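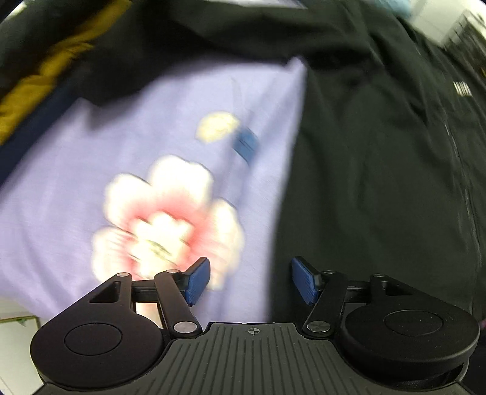

4.2 Packing lists and the claim of "light" golf travel

Operators of package golf holidays have long held that a guest who brings fewer bags spends more at the resort. The argument is repeated in trade brochures and in at least one earlier study (Tapsell), yet the evidence behind it is thin. We looked at bookings for two resorts, Sanna and Mondstead, both sold by the same operator, Zillia, and both offering a winter week with three rounds included. Guests were asked in April to recall what they had packed and what they had bought. Recall of this sort is weak. Clothing is the worst category, because people remember the golf shoes and the rain jacket and forget the ordinary things, such as the lavender piece with the large printed flower in Figure 3, lying against something in very dark green. A garment like that would be entered under "other casual" on our form, if it was entered at all, and "other casual" is where most of the disagreement between first and second interviews was found.

Tapsell reports that guests with a single checked bag spent 22 percent more in the pro shop. We could not reproduce this. Of the 38 parties in our Mondstead sample, only 10 traveled with a single bag each, and 5 of those had rented clubs in advance, a cost the operator books as pro shop income. Once rentals are taken out, the gap between light and heavy packers is too small to interpret. It seems likely that the earlier result measured club rental and called it shopping.

The Sanna data are harder to read. Transfers there are run by Sorno, whose vans charge for oversized luggage, and some guests left their clubs at home for that reason alone. Whether such a guest should be called a light packer is a matter of definition, and Tapsell does not give one. Sarmiento, who coded the Sanna interviews, placed them in a separate group. We have kept his coding, though it leaves the group too small for any test we would trust.

Nor do we accept the wider claim that packing habits show how a guest feels about the trip. A bag filled for dinners and days by the pool may belong to a keen golfer with a partner who does not play. Bookings were recorded by party and bags by person, and the two were never properly matched.

Figure 3. Clothing of the kind coded as "other casual."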